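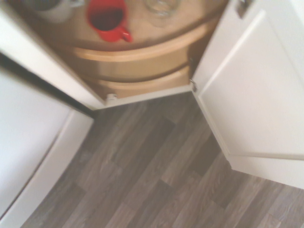 Corner cabinet with the carousel shelf, kitchen side.

How to submit a written petition to the town council

Any resident of Clumenau aged 16 or over can ask the council to debate a matter. You do not need a lawyer or the backing of a party. What follows covers paper petitions only.

Before you start

Check that the matter belongs to the council. Street lighting, parking, market licences and bylaws do. Policing, courts and hospitals do not, and a petition about them will be returned without being read out. If you are unsure, ask at the clerk's counter in Sepúlveda Street, open from 9.30 am.

Step 1. Write the request

Put the request in one sentence at the top of the page. "We ask the council to restore the evening bus stop at Vavusent" is enough. Reasons go underneath, on no more than two sides of A4. Leave out complaints about named staff, which have their own procedure and are heard in private.

Step 2. Collect signatures

You need 232 valid signatures for a petition to be read at a full meeting, and 608 for a debate with a vote. Each person must give a full name, home address and signature in ink. Put the request sentence at the top of every sheet. Sheets without it are struck out whole.

Collect more than you need. Ramiro Villalobos, who brought the riverside parking petition, handed in 2411 names and lost a good many to missing house numbers. He still had enough for the debate.
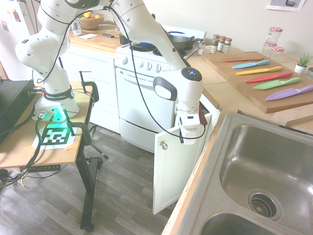
Step 3. Hand it in

Take the original sheets to the counter and keep a copy. The clerk will stamp your copy and write a reference number on it. Use that number in all letters afterwards. Petitions handed in after noon are logged the next working day.

The council does not sit in August. Anything that arrives after the July closing date goes on the list for the September meeting.

Step 4. Speak at the meeting

The lead petitioner may speak for three minutes. Tell the clerk beforehand if someone else will speak for you. Councillors may ask questions, but you cannot join the debate once it has begun.

If your petition is refused

The clerk must give the reason in writing. You have 14 days to correct the fault or ask the chair to look at it again. Send the request to the same counter, marked "Petition review", with your reference number.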